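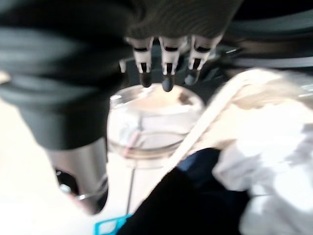 Three fingers over the mouth of a clear glass jar.

Stilov Home Screening Kit, 138-page guide included

If you love a good creepy thriller and you've always wanted to host a proper movie night (the kind where everyone stays for an hour afterward arguing about the ending), we put this one together with you in mind. The Stilov kit comes with the Trikus portable projector screen, a carrying bag, 4 corner stakes for the yard and our own guide to running a film club from your living room.

The screen opens to 200 cm across and folds down small enough to slide behind a couch. It has a matte white surface, so those long, dim hallway shots stay nice and readable, and you won't spend the whole movie asking who just walked in! We do suggest hanging it overnight before your first showing to let the creases drop out.

The guide has grown quite a bit over the years. Karppinen edition owners will find new chapters on slow-burn suspense, haunted house pictures and first-time directors, plus discussion questions for 60 films.

Projector not included. Fits the Idero floor stand, sold separately.

Orders placed now ship in March. Returns accepted if the screen is clean and in its bag.

Page updated 25 January 2024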